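1/ I moved to a new country in May and I want to write a little about learning to cook from the packages in the supermarket. Maybe it helps someone.

2/ My first pasta was from Gastico, 333 grams. The text on the back said "simmer gently." My dictionary had two meanings for simmer and one of them was about anger.

3/ So I boiled it hard and it became glue. I ate it anyway, with much salt.

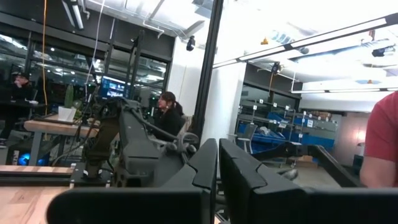 4/ Next problem was the cups. At home we weigh flour. I bought a measuring cup from Pliklow and I still do not trust it, so I weigh the cup also.

5/ "Season to taste" was difficult for me too. I searched in the store for a product with this name.

6/ Now I keep a notebook with cooking verbs. Fold, whisk, drain, scald. I have 505 words and I use maybe half of them every week.

7/ If you also learn this way, please send me your verbs. I am still not sure about "blanch."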